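Chapter 5
Folding: The First Crease

Most people believe they can fold a sheet in half. Most people have also owned a road map, and we know how that ended.

Before we get to napkins, shirts or the dreaded fitted sheet, we will spend a chapter on one plain piece of something green and a tabletop.
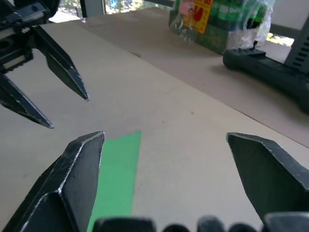
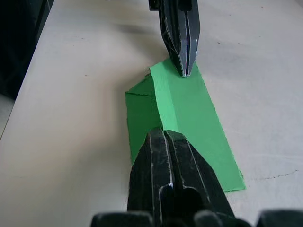
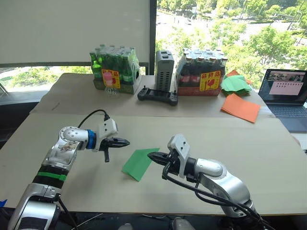
Figure 5.1 A pale work surface, first to last; the green piece, partly folded, in the second and third views.

A fold has two lives. In the first it is only a bend - a raised ridge with slopes on either side, like a badly pitched tent. In the second it is a crease, and the material will remember it longer than you would like. Everything in this chapter happens between the two.

Damir Spahić, who taught folding to hotel staff for 16 years, called this stretch "the negotiation." His students at Illach were made to stop there, hands still, and look at their corners. They hated it. Their tablecloths were very good.

By the end of the chapter you should be able to:
tell a bend from a crease,
bring one edge to another without dragging the whole sheet along,
undo a bad fold before it sets.

You will need a flat surface, a square of paper or cloth 30 centimeters on a side, and somewhere to put your coffee other than on the square.

5.1 Finding the Edge

Start with the side nearest you.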